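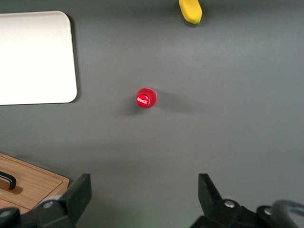 The gripper fault reported to Welar in our previous submission has delayed the second phase of the table-clearing project at Stornthorpe, and this report explains the cause as far as it is known, the measures now in place, and the effect on the work plan. The fault concerns uncommanded closing: the two fingers, having been told to open and wait, close without a new instruction from the control program. All known events took place while the arm was held over the table between tasks. The waiting position matters for this reason. With the fingers open and a Coca-Cola bottle standing ahead of the gap, a person reaching in to straighten the bottle would pass a hand close to both fingertips. That reach was permitted under our original operating procedure. It is no longer permitted.

September 2023 | By Hạnh Quách, Project Lead
Reading time: 4 minutes
Print this page | E-mail this page

Summary of the fault

During the reporting period the team completed 46 sessions. Uncommanded closing was recorded on seven occasions. In two of these, an operator had a hand inside the work area. No injury occurred in either case, but both were entered in the Stornthorpe safety log as near misses, and testing was suspended after the second.

The operator on that occasion, Hòa Tăng, had paused the arm in order to turn an item on the table. The screen showed the pause as active. The fingers closed to their full travel, stayed closed for a short time and opened again when the emergency stop was released. The item was not touched. Ms. Tăng's written statement is attached to the log entry and can be supplied to Welar on request.

The central weakness was in our procedure. The pause command stops the arm joints, but the gripper has its own controller, and the pause was never passed to it. Our risk assessment treated the arm and the gripper as one machine, and the assessment was signed off on that basis. I accept responsibility for the error.

Findings to date

Lâm Lưu examined the gripper controller together with an engineer from Zotberg, who supplied the unit. They found that a brief loss of communication causes the controller to restart, and that on restart it runs a calibration movement, closing and then opening the fingers. The movement is described in the manual as a start-up function. It had not been identified as something that could happen in the middle of a session.

What causes the loss of communication is less certain. The leading explanation is wear in the cable where it bends near the wrist. A replacement cable was fitted and the old one was sent to Đoàn, our electrical contractor, for inspection. Their tests found an intermittent break in one conductor when the cable was flexed. Mr. Lưu regards this as sufficient to account for most of the events, though the session records are not detailed enough to confirm it for every one.
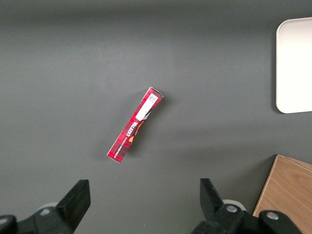 Page last changed: 2 May 2024 (sections on interim measures and remaining work revised)

Interim measures

Testing has resumed under restricted conditions. Arm speed is limited to 25 percent of the normal setting, and power to the gripper is cut by a separate switch before anyone reaches over the table. The switch is operated by the person who is reaching in. A second person, usually Thu Đỗ, watches the status lamp and confirms aloud that power is off.

The object set has also been reduced. Work has continued with the long red Walkers box, which is useful for checking alignment: when it lies at a diagonal to the fingers, the wrist must turn before a sound grip is possible, and any hesitation in the controller is easy to notice in the log. The white tray and the light wooden item have been kept at the side of the work area so that results can be compared with earlier sessions. Glass and other breakable items have been withdrawn until the permanent repair is accepted.

These measures have a cost. Cutting and restoring power means that the gripper must be calibrated again before each attempt, and a session now yields far fewer attempts than the work plan assumed. We do not propose to relax the procedure in order to recover the time.

Communication with staff

All operators were briefed in person on the two near misses - including those who work only occasional shifts - and each has signed the revised procedure. Hậu Cù has rewritten the operator training so that the arm and the gripper are treated separately. The previous wording, "pause the robot before reaching in," has been removed from the wall notice, the manual and the start-up screen.

One operator asked that the fingertips be fitted with softer pads. The request is reasonable and a quotation has been sought, but padding would reduce the effect of a pinch without removing its cause. It is therefore being handled as an addition to the repair.

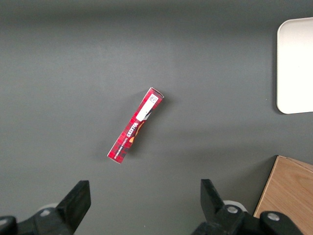
Remaining work and request to Welar

The permanent repair has three parts. The wrist cable will be rerouted to avoid the tight bend. Zotberg will supply controller software in which calibration takes place only after an operator confirms it. The stop circuit will be extended so that a single emergency stop removes power from the arm and the gripper together. The first part is complete. The software is on test at Stornthorpe and has not yet been released for general use, and the stop circuit is awaiting parts.

We request Welar's agreement to move the phase two trials to September. No additional funds are sought for the repair itself. The cost of the stop circuit can be met from the equipment line, where the purchase of a second gripper has been put on hold.

Phase two will not begin until the revised risk assessment has been reviewed by someone outside the project team. Welar may wish to nominate a reviewer. If so, we would be grateful to receive the name before the stop circuit is installed, as the reviewer should be present when it is first tested.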